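Review: The Favadton Income Screener, Desktop Edition

Favadton has offered stock screening software to individual investors for several years, and the desktop edition released in September is its most complete product to date. This review considers the tool from the standpoint of an investor who holds dividend-paying shares for the long term and wishes to compare companies on a consistent basis.

The screener covers 3,162 listed companies. Each can be sorted by yield, payout ratio, free cash flow coverage and the length of its record of increases. In total there are 68 filters, and most of them are explained in plain terms when the cursor rests on the label. The payout filter deserves particular mention. It allows the user to choose between reported earnings and cash flow – a distinction that matters a great deal for real estate trusts and pipeline operators, where depreciation distorts the usual figure.

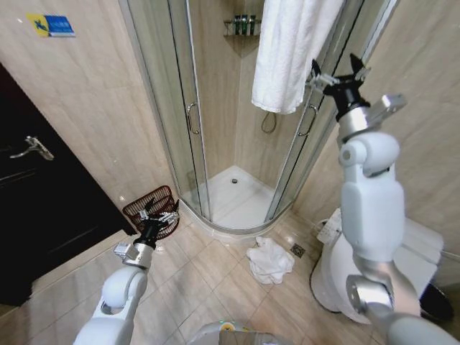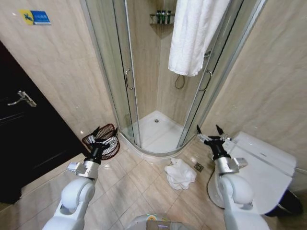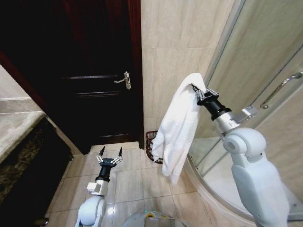

Bathroom with tiled walls and a curved glass shower enclosure.

Portfolio tracking is less developed. Holdings may be imported from a spreadsheet, but reinvested dividends must be entered by hand, and the program does not adjust cost basis after a spin-off. The reviewer's test portfolio required 2 corrections before the income forecast agreed with the broker's statement. Investors with accounts at more than one broker should expect to spend an evening on the initial setup.

Two competing products were considered. Prondham provides better charts and a longer price history, although its dividend data is thin outside the large companies. Clulmont is simpler to learn but limits saved screens on its basic plan. Neither permits the user to exclude special dividends from the yield calculation, as Favadton does by default.

Customer support was prompt. A question about withholding tax on foreign shares received a clear written answer the same afternoon, along with a link to the relevant page of the manual.

The desktop edition is recommended for investors who select their own income stocks and review them each quarter. Those who mainly hold funds will find little use for it. A trial version is available, with exports disabled.

Reviewed by Perihan Altıntaş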